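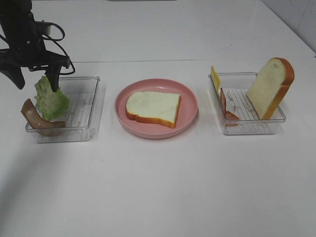

The gripper at the left-hand tray, with one slice of bread on the plate.

A sandwich is a modest thing to ask of a machine. Vavow, a small automation firm in Senivbridge, is asking cafe owners and school kitchens to pay for the privilege, and its sandwich-building service, called Wurnero, went on offer in March.

The pitch is simple enough. A kitchen rents the arm by the month, sets out its trays and a plate, and Vavow's software handles the stacking. The company says the setup takes 2 hours and that more than 200 kitchens have asked for a price. Asking for a price is free, of course, and the firm would not say how many have signed.

It was also shy about speed. The sales sheet talks about "steady output" and leaves it there.

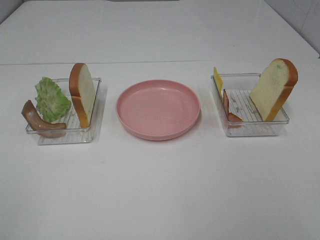
Bread, lettuce and sausage to the left of the plate; cheese, ham and more bread to the right.

The layout used to show off Wurnero is a tidy one. Fillings stand on edge in shallow clear trays, where a two-fingered gripper can get at them, and there is plenty of bare table on every side. Few lunch counters look like that at noon. Ham arrives in a damp stack, lettuce comes in a bag, and somebody has to stand each slice up before the arm can begin. Vavow's price list does not mention who that somebody is or what they are paid.

Eirini Vasilakis, who runs product at Vavow, does not think much of the complaint. "You load trays for your staff already," she said. "We are asking you to load them a bit more carefully."

Maybe so. But careful loading is a good part of making a sandwich, and the customer would still be doing it. Dlamini, a catering supplier that looked at the service this spring, told us it had passed for now and would look again when there was a wider menu -- and a figure for sandwiches per hour. 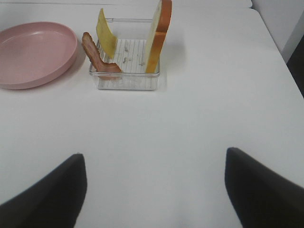
What it does not cover

The monthly fee leaves out cleaning, spare fingers and any change to the menu after the first 2 recipes. Spreads, sauces and slicing are not offered at all. Vavow says spreads are "on the way" but gave no month.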